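The planner that knows when to stop
A conversation with Radoslava Kubíček of Keltdale on timing, tooling and why her team rewrote the same piece of software twice

30 Aug 2023

Radoslava Kubíček keeps a printed graph pinned beside her monitor. It shows a joint angle over time, and for most of its width the line is smooth. Near the right-hand side it turns into a comb. She says the comb is the reason she has a job.

"That was our first policy trying to touch something," she says. "It got close, it changed its mind, it got close again. Each time it asked for a new plan it got a slightly different one. The arm was doing exactly what it was told."

Kubíček leads the software side at Keltdale, a small company that writes control and learning software for two-armed robots. Its main product, Prelus, sits between a learned policy and the motor controllers. The policy proposes a short run of movements, and Prelus decides how much of that run to use, how to join it to the last one, and when to throw it out.

She came to it from farm machinery, where she spent several years on steering controllers for seeders. The jump was smaller than people expect, she says. A seeder also has a planner that thinks slowly and a wheel that has to be told something all the time.

"You have two clocks," she says. "The slow one is clever and the fast one is dumb. Most of the trouble happens where they meet."

In Prelus, the policy produces what the team calls a chunk, a list of 40 future positions for each hand. The first version of the software ran the whole chunk before asking for another. It looked good in a video and behaved badly with anything that moved. If an object shifted just after a chunk began, the arm carried on to where the object used to be.

The second version went the other way. It asked for a new chunk as often as the computer could manage, and used only the first few positions of each. That produced the comb on her wall.

"We went from stubborn to nervous," Kubíček says. "I was pretty pleased with it for a week."

The current version blends overlapping chunks, giving more weight to newer ones as they arrive. It also measures how much two chunks disagree. If the disagreement is small, the arm keeps its speed. If it is large, the arm slows down, and past a set limit it holds still and waits for the next plan.

Setting that limit took most of last winter. Sota Fukuda, who wrote the blending code, wanted a single number that would work for every task. Kubíček thought there should be one for each task. They ended up with one for each phase of a task, so an arm crossing open space can tolerate more disagreement than an arm about to make contact.

"Sota still says it's too many knobs," she says. "He's right. I haven't found a way to take them out."

Much of what the team learned about contact came from simple jobs with few parts. Kubíček prefers these because the data is easy to argue over. With a pile of laundry, she says, two people can watch the same recording and disagree about what went wrong. With a button, it's usually clear which sample is the bad one.

The recordings are made by people. An operator takes a gripper in each hand and does the job directly, and the software logs where both grippers go. The logs from the two sides have to agree about time before they can be used to train anything, and that part of the software gets less attention than Kubíček thinks it should.

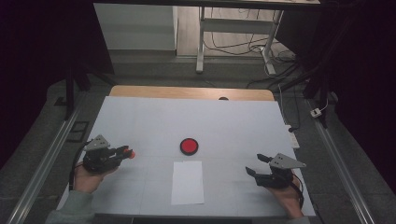
A two-handed setup at Keltdale, with a gripper on either side of the paper and the red button just beyond.

"Everyone wants to talk about the model," she says. "I'd say half our bugs have been clocks."

The worst of them was found in January. The left-hand stream was arriving late by 14 milliseconds, but only in sessions that had been running for a while. Short tests never showed it. Policies trained on the longer sessions had a habit of moving the right hand first in tasks where the two should start together, and for some time the team blamed the operators.

Thulani Mkhize, who does much of the recording, did not enjoy that period. He had been told to concentrate on starting both hands at once, and he was fairly sure he already did.

"I started counting out loud," Mkhize says. "You can hear me on the audio going one, two, go. It made no difference to the plots, and that's what got me thinking it wasn't me."

He went back through his sessions and sorted them by length. The lag grew with session time. Fukuda traced it to a buffer that was filling slightly faster on one side than it was being emptied, and timestamps were being written when the data left the buffer. They are now written when the sample is taken. The fix was two lines long. Sorting out which recordings could be saved took a good deal longer.

Of the 196 sessions in that batch, the team was able to correct all but seven. Those had gaps in the log that made it impossible to work out the true delay, and they were deleted. Kubíček says there was some debate about keeping them for other uses.

"I didn't want them in the building," she says. "Somebody would have found that folder in a year and trained on it."

The episode led to a new tool, which the team calls Cerken. It began as a script on Mkhize's laptop and is now run on every session before it is accepted. It checks that both streams cover the same stretch of time, looks for drift between them, and flags any moment when a gripper appears to move faster than a hand could. It also draws the opening of each gripper's jaws as a coloured band under the motion plot, so a reviewer can see at a glance whether one side was open while the other was closed.

Marloes Visser, the newest member of the group, has taken over its upkeep. She had been there for a few weeks when she asked why the tool gave a session a pass or a fail and nothing in between.

"There were recordings that were fine for most of their length and had one ugly patch," Visser says. "We were binning the lot. So now it marks the patch and you can keep the rest."

She also changed how the results are shown. The old report was a page of numbers in grey text. The new one puts the worst few seconds first, beside the camera view from that moment. Mkhize says he reads it now, which he can't claim for the old one.

Asked about the camera views, Kubíček becomes more cautious. The policies work from images as well as from gripper positions, and she has seen them latch on to things they shouldn't. One early policy did well whenever the overhead lights were on and badly in the evening. Another seemed to judge depth from a crease in the table covering. When the covering was changed, the hand stopped short.

"I like a plain background for finding bugs in the planner," she says. "I don't trust it for telling me the policy is any good. Those are two different jobs and we used to mix them up."

The team now keeps the two kinds of test apart. Planner tests replay the same set of recorded chunks through Prelus with no policy involved, so any change in the motion must come from the software. Policy tests use the real loop, and the table is rearranged between runs. A new release has to get through the first kind before anybody is allowed to start the second.

The replay tests run overnight and the results are waiting in the morning. Kubíček describes this as the least exciting thing the company has built and the one she would save in a fire. It has caught a unit error, a sign error, and a change in a maths library that altered how rotations were averaged. The last of those would have made the wrist take the long way around in certain poses.

"You'd never have spotted that by reading the code," she says. "The code hadn't changed."

The next piece of work is on the holding behaviour. At the moment, when chunks disagree too much, both arms stop together. That is safe with two hands on one object, but it is wasteful when the hands are doing separate things. A left hand waiting beside a sheet of paper doesn't need to freeze while the right hand works out where a button is.

Fukuda has a version that lets each arm hold by itself. The difficulty is telling the software when the hands are joined by a task and when they aren't. He has tried working it out from distance, and it fails for long objects. He has tried having the operators label it, and it slows down recording. Mkhize has made his feelings on the labelling known.

A customer, Goicoechea, has asked for the feature by the end of the year. Its engineer on the project, Zuleica Arruda, says her group builds assembly cells where one arm often fetches while the other fastens, and the shared stop costs them time on each cycle. She has been testing Fukuda's branch and sending back logs.

"It's good until it isn't," Arruda says. "When both hands have hold of a part and one decides to wait, you hear about it. I'd still take it over what we have, for some stations."

Kubíček won't promise a date. She would like to see the separate holding pass the same replay tests as the rest of Prelus, and the replay tests don't yet include enough recordings in which the hands start apart, come together and separate again. Mkhize is collecting those now. Visser is adding a check to Cerken that will look for the moments of joining and parting, so they can be reviewed without watching every session through.

In the meantime, the graph stays on the wall. Fukuda has offered to print a newer one with a smoother line. Kubíček told him to wait until the new branch has been through the replays, and to use the same scale.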